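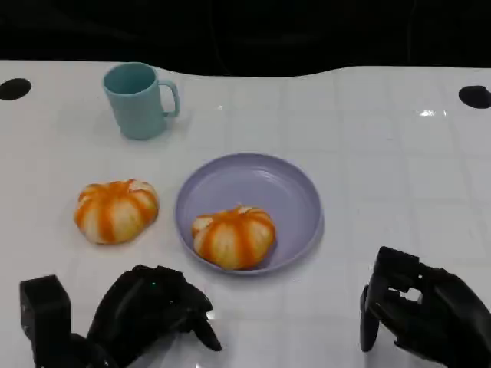
Two pumpkins, mug, plate. Dromeck hands.

Mixing good and bad demos?

brirkville_bench
We have 40 demos of pumpkin-on-plate and almost half have a fumbled grasp. Do I toss those or keep them?

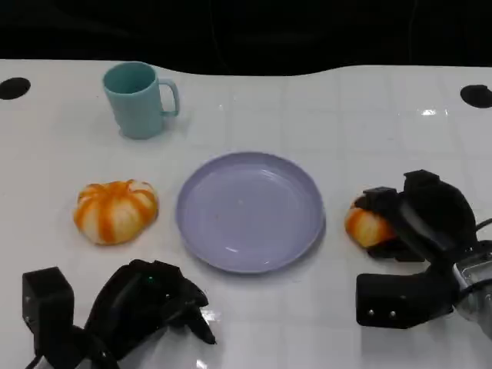 Sakda Saithong
Keep them, but tag them! I kept 18 messy ones in my Ternau set and the policy got better at regrasping - just trim the long pauses. Check the wrist views too,

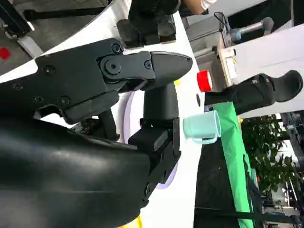 mine were two ticks behind the head camera and that hurt way more than any fumble.

postma_fan
Toss em.

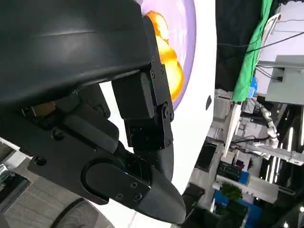
Page 2 of 2

brirkville_bench
Tagging tonight, thanks!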